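A Morning With the Grippers: My Visit to the Kiltero Open Day

January 4, 2022

I had been meaning to write this one up for ages, and the quiet days after the holidays finally gave me the chance, so get yourself a coffee because I do tend to go on. Kiltero opens its doors once a year, and last May I drove the 34 miles out past Bretholm with a thermos, a notebook and the wrong shoes. If you have never been, the place sits behind the old Judau feed store, and the sign is small enough that I went by it and had to turn around in a farm lane.

What I wanted to see was the hand-held gripper bench. There were bigger things on offer (a palletizing cell had most of the crowd, and the kids loved it), but I have spent a good part of my life fixing sewing machines and I have a soft spot for anything small with pivots in it. The folks at the bench look after grippers that a person holds and works by hand, with a camera mounted on each one, so that a robot can later learn from how the person moved. They go out in pairs, one for each hand, and they come back with all the little complaints you would expect from a tool that has spent its week folding laundry.

The first thing I learned is that cloth is hard on them. I would have guessed tools or dishes, but no, it's the knitwear! Fuzz works its way into the joints of the linkage arms, and a wool sweater sheds more than you would believe. The technician who showed us around opened up a gripper that had been in service since the winter and pulled out a little roll of lint the size of a pea. Everyone leaned in. I may have been the only one who was truly delighted, but I have pulled the same thing out from under many a feed dog.

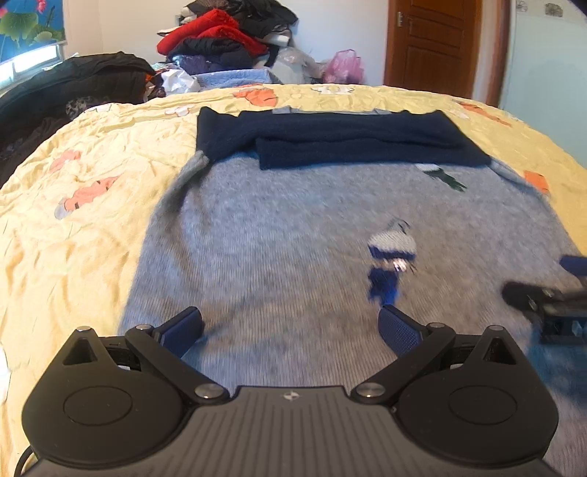

Cleaning comes before anything else, then. They use a soft brush, the kind you might have for a good camera, and they work outward from the pivots so the lint doesn't get pushed deeper. No oil at this point. I asked about that, being an oil person by trade, and was told very kindly that oil on a gripper ends up on somebody's clean shirt. After the brushing they open and close the jaws slowly and feel for any gritty spot. I got to try it on two of them, one cleaned and one waiting its turn, and the difference was plain even to me.

Next come the finger pads. The texture on them is what lets you pick up one layer of a sweater without slipping, and when it goes smooth the pad gets swapped. The bench has its own little test for this, which I loved: a folded cotton band is laid on the table and the gripper has to lift the top layer by its edge, 10 times in a row. One miss and the pads come off. New pads go on both fingers together, never just the one, and then the whole test is run again.

The pivot screws get checked with a small driver, and this was the part I could have watched all day. Too tight and the arms drag, too loose and the tips wander, and then the left and right fingers don't meet where they should. They close the jaws on a strip of paper and tug. If the paper slides out at one corner, back it goes to the screws. It took our technician three tries to get one of them right, with a lot of muttering, and I felt very much at home.

Cables are the last stop. A kink near the body is the usual trouble, so each one gets run between finger and thumb from end to end, and then plugged in and wiggled while somebody watches the picture on a monitor. Any flicker and the cable is replaced. The old ones go in a coffee can, which was nearly full.

Every tool has a card in a wooden drawer, filled in by hand. The one I was allowed to read belonged to gripper 167 and went back quite a way, mostly "pads" and "lint" and, once, "dropped on tile." They have tried doing it on a computer and went back to the cards.

Lunch was soup and very good rye bread from the Ivanyshyn bakery, which had set up a table in the yard. I bought a second loaf to take home and ate a fair bit of it in the car.

A few practical notes if you are thinking of going. Parking is on grass, so wear boots. The bench tour takes only a handful of people at a time and you sign up at the door, so go there first and leave the palletizer for later. The floor is concrete and there are very few chairs. Bread sells out by one o'clock.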